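About Parnano

Parnano teaches robots to do household jobs. We do it by showing them. One of our operators takes hold of the arm, or drives it from a control desk across the room, and carries out the job from start to finish while the machine records its own movements. After enough of these recordings the robot can be trained to try the job alone.

We are a small company based at Wetgate, in the ground floor and yard of an old dairy. We make no robots ourselves. We buy arms, fit them out and supply the recordings, and the training that goes with them, to firms who want a machine to work in a kitchen, a laundry or a care home.

How we started

The company grew out of a repair business. Our founders serviced packing arms for food factories, and spent a good deal of their time re-entering positions by hand whenever a conveyor was moved. A bakery customer asked if the arm could just be shown where the trays were. It could, after a fashion, and the next year we gave up the repair work to do this full time.

Our first paid project was called Droster. It covered one task, which was opening and closing doors on kitchen furniture, and it took far longer than we had quoted for. Doors stick, knobs are small, and a hinge pulls the hand round in a curve that an arm on a fixed base doesn't always like. Droster is still running, and most of our newer staff learn the job on it.

How we show a robot a task

We use two methods.

Guiding by hand. The arm is put into a slack mode and the operator moves it directly, holding it above the wrist. This suits slow work with a lot of contact, such as wiping or turning a tap. It is tiring, and we limit it to short sessions.

Remote control. The operator sits at a desk with a pair of handles and a screen, and the arm copies the handles. Most of our recording is done this way now. It keeps the operator's own hands out of the robot's view, and it means the person can only work from what the cameras show. If they can't see the knob, the robot can't either.

Each run at a task is called a take. A take begins with the arm at rest and ends with the arm at rest. Between the two, the operator may go wrong, and we keep a fair number of the takes where that happens, marked as such, so that the robot has seen a missed grasp and what to do next. Takes where the recording itself has failed are thrown away.

For the current Droster set we recorded 700 takes and passed 673 of them. The other 27 were lost to dropped signals or to a camera that had worked loose.

Where the recording is done

The long room at Wetgate is divided into 8 bays. They are fitted out with second-hand furniture and tiles, bought from house clearances and reclamation yards. We prefer it to new. Old cupboards have worn catches and odd handles, and they are closer to what a robot will meet in somebody's home. We change the furniture in each bay on a set rota and shift the lights at the same time.

There is a fixed camera over every bay and a small one at the wrist of the arm. The wrist view is the one our operators rely on for the last part of a reach. It swings and smears whenever the arm moves quickly, and learning to read it takes a few weeks. On a cupboard with a plain white knob, with the gripper coming in from the lower right, the operator may have no more than this to go on:

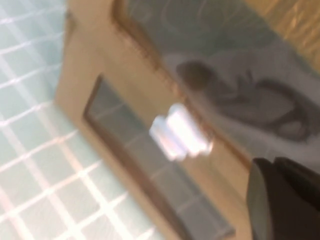

Checking and labelling

Every take is watched through by someone other than the person who recorded it. The checker notes the task, the bay, the method used and whether the job was completed. We use our own program for this, called Muriithi, which plays the wrist view and the overhead view side by side along with the readings from the gripper. It is plain to look at but it runs on any office computer.

Our staff

There are 37 of us. More than half are operators and checkers, and the rest look after the arms, the software and the building. Few of the operators had worked with robots before they came here. We have former sewing machinists, a crane driver and several people from catering. New operators spend their first month on doors and drawers before moving to anything with liquid in it. We pay for training time at the full rate.

Visiting and getting in touch

We are happy to show customers round by arrangement – mornings are best, when all the bays are in use. Please wear flat shoes and leave long scarves at the front desk. We hold an open day for schools and neighbours each June, and details go up on the news page in spring.

If you have a task in mind, send us a short note saying what it is, where it is done and which arm you use, if you have one. A phone video of a person doing the job is a great help.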